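로봇 대여 서비스로 거실 유리 탁자 정리하기: 써 본 사람의 준비 요령

살림 요령 페이지에 로봇 이야기를 쓰는 것은 처음입니다. 저는 한국어가 모국어가 아니라서 문장이 조금 딱딱할 수 있습니다. 읽기에 불편한 곳이 있으면 이해해 주시기 바랍니다.

이번에 살펴본 것은 Zalside라는 회사의 정리 서비스 Misilow입니다. 사람 모양의 로봇을 시간 단위로 빌려서 탁자 위의 상자, 종이봉투, 천 같은 물건을 옮기게 하는 서비스입니다. 저는 집에 부르기 전에 Zalside의 체험실에서 두 번 보았고, 그 뒤에 안내서를 처음부터 끝까지 읽었습니다. 광고에 나오는 말보다 준비하는 방법이 더 궁금했기 때문입니다. 그래서 아래 내용도 대부분 준비에 대한 것입니다.

탁자부터 확인합니다

유리 탁자를 쓰는 집은 먼저 유리를 닦아 두는 것이 좋습니다. 마른 천으로 한 번, 물을 조금 묻힌 천으로 한 번, 다시 마른 천으로 한 번 닦습니다. 세제를 쓰면 얼룩이 남는 경우가 있어서 저는 식초를 물에 조금 섞어서 씁니다.

천장 조명이 유리에 강하게 비치면 물건의 가장자리가 잘 보이지 않습니다. 사람의 눈에도 그렇고, 안내서에도 같은 주의가 있습니다. 조명을 한 단계 낮추거나 탁자의 위치를 조금 옮기십시오. 둥근 유리판은 모서리가 없어서 부딪혀도 덜 위험하지만, 물건을 끝에 놓으면 떨어지기 쉽습니다. 손바닥 하나만큼 안쪽에 놓는 것을 권합니다.

바닥과 선

로봇의 발은 카펫 위에 두는 편이 좋다고 안내서에 적혀 있습니다. 털이 긴 카펫은 안 됩니다. 털이 짧고 단단한 카펫이 맞습니다. 카펫과 매끈한 바닥이 만나는 곳에는 눈에 잘 띄는 테이프를 붙이면 가족도 그 선을 넘지 않습니다. 노란색과 검은색 줄무늬 테이프는 철물점에서 쉽게 살 수 있습니다. 떼어낼 때에는 드라이어로 따뜻하게 한 다음에 천천히 당기십시오. 접착제가 남으면 식용유를 조금 바르고 잠시 기다렸다가 닦으면 됩니다.

멀티탭의 선과 충전선은 미리 묶어 둡니다. 빵 봉지를 묶는 철사 끈이면 충분합니다.

작업하는 모습
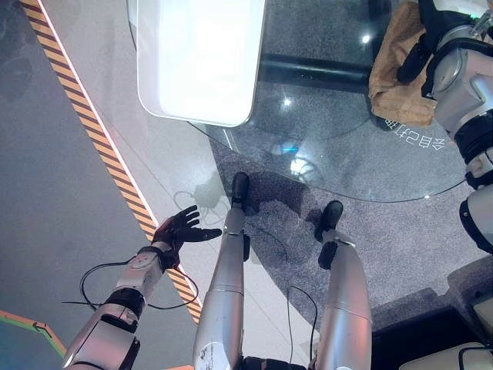
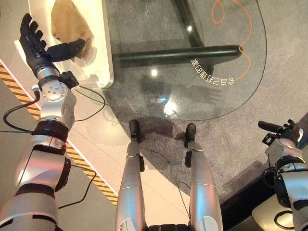 두 장 모두 둥근 유리 탁자 앞에서 본 로봇의 팔과 다리입니다. 첫째 사진에서는 검은 집게가 갈색 종이봉투의 옆에 닿아 있습니다.

구겨진 물건을 다루는 요령

종이봉투는 생각보다 어려운 물건입니다. 사람은 힘을 조절해서 잡지만, 집게로 잡을 때에는 봉투의 모양이 중요합니다. 제가 시험해 본 방법은 다음과 같습니다.

1. 봉투의 입구를 두 번 접습니다. 접은 부분이 손잡이의 역할을 합니다.
2. 안에 무거운 것이 있으면 바닥 쪽으로 내립니다. 위가 무거우면 옮기는 중에 기울어집니다.
3. 젖은 봉투는 쓰지 않습니다. 채소를 담았던 봉투는 하루 말린 후에 씁니다.
4. 천은 크게 한 번만 접어서 쟁반에 올립니다. 작게 여러 번 접으면 두꺼워져서 오히려 잡기가 어렵습니다.

쟁반은 흰색이 편리했습니다. 색이 있는 천을 올렸을 때 경계가 분명하게 보입니다. 다만 흰 천을 올릴 때에는 어두운 색 쟁반으로 바꾸는 것이 맞습니다.

상자는 뚜껑을 닫고 빈 곳에 신문지를 채우십시오. 안의 물건이 움직이지 않으면 소리도 적게 납니다.

요금과 예약

Misilow의 기본 예약은 2시간입니다. 처음 신청할 때에 1828번으로 시작하는 접수 번호를 받는데, 시간을 바꾸려면 이 번호가 꼭 필요하므로 냉장고에 붙여 두십시오. 저는 번호를 잃어버려서 다시 전화를 했고, 꽤 오래 기다렸습니다.

비슷한 서비스로 Semwal이 있습니다. Semwal은 준비 안내가 짧고 신청 화면이 간단합니다. 그러나 유리 탁자에 대한 설명이 한 줄도 없어서 저는 선택하지 않았습니다. 나무 탁자만 쓰는 집이라면 비교해 볼 만합니다.

아쉬운 점

안내서는 19쪽인데, 그중에서 청소에 대한 내용은 한 쪽뿐입니다. 작업 후에 유리에 남는 자국을 어떻게 지우는지 설명이 없습니다. 저는 극세사 천으로 원을 그리지 않고 한 방향으로만 닦습니다. 또 한 가지, 대여 시간에 설치하는 시간도 포함됩니다. 정리할 물건이 많은 날에는 가벼운 것을 먼저 맡기고, 깨지는 그릇은 직접 옮기는 편이 마음이 편합니다.

4월부터 예약 화면이 바뀐다는 공지가 있었습니다. 바뀐 다음에 다시 신청해 보고, 이 페이지의 예약 부분을 고치겠습니다.

글쓴이: Catia
1월 3일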